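4.2 Why the wrist view drifts, and what we do about it

I'll admit I thought time alignment was going to be the boring part of this paper. Our pipeline, Foltik, has to merge a fisheye stream from each hand-held gripper with a head stream, and the first version just trusted the file timestamps. Kyriaki Liapis looked at my plots in August and asked why the drawer handle was sliding around while the tag cubes stood still. Good question! The clocks were off by 223 ms, and I'd been blaming the lens model the whole time.

So now the tracker (we call it Prenport) does two things. It solves for the clock offset per episode, and it throws out any tag detection near the rim of the fisheye image, where our undistortion gets pretty bad. Figure 6 has views from the bathroom vanity setup.
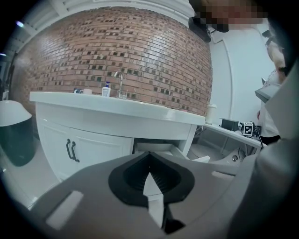
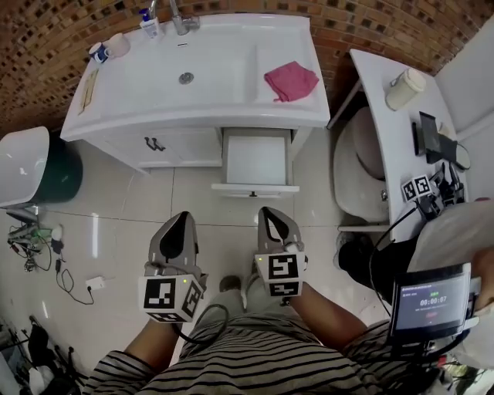 Figure 6. Bathroom vanity with the drawer open. Fiducial markers are visible in both views.

I run the offset search over a window of 600 ms, in two passes, coarse and then fine. It's dumb and it works. I did try a fancier version with a spline over the full trajectory, and it was a little better on slow motions and a lot worse whenever the operator paused, so I dropped it (the code is still in the repo if you're curious).

Out of 3888 episodes, Prenport failed to converge on 100. Most of those have long stretches with hardly any hand motion, which leaves the solver very little to lock onto. We left them out of policy training but kept them for the perception tests in Section 5, where the offset doesn't matter much. I also haven't touched rolling shutter yet, and I suspect some of the leftover error on fast reaches comes from there.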